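Search ads: broad match or exact for a small store?

gravelpit22
Posted 20 May 2022
I run the ads for Karmont, a small shop that sells storage and kitchen things. Budget is $600 a month, all on search. Last month I switched two ad groups from exact to broad match and got 159 clicks but only 10 orders. Should I switch back?

mapleledger
Switch back. Broad match eats small budgets. I had the same thing with Jutstead and half the search terms had nothing to do with what we sell.

tomcat_ppc
Disagree. 10 orders from 159 clicks is over 6 percent. Plenty of stores would take that. Look at cost per order before you change anything.

gravelpit22
Clicks went up but so did the price of each one. The listing I'm pushing right now is the small basket.

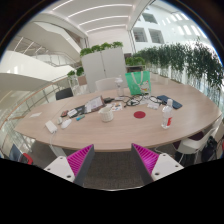

How long should a new match type run before you judge it?

Four weeks at your budget. The bidding needs some orders to work from, and if you change settings every few days it never gets them.

mapleledger
Four weeks is a whole month's money for this guy. I'd pull the search terms report today and add negatives. My list at Jutstead is up to 130.

tomcat_ppc
Negatives, sure. Do that weekly. I still wouldn't go back to exact on everything. Keep your brand name on exact and let one group stay broad.

gravelpit22
OK, one group stays broad and the other goes back to exact. Will check it again before I plan the October budget.

mapleledger
Fine, but cap the broad one.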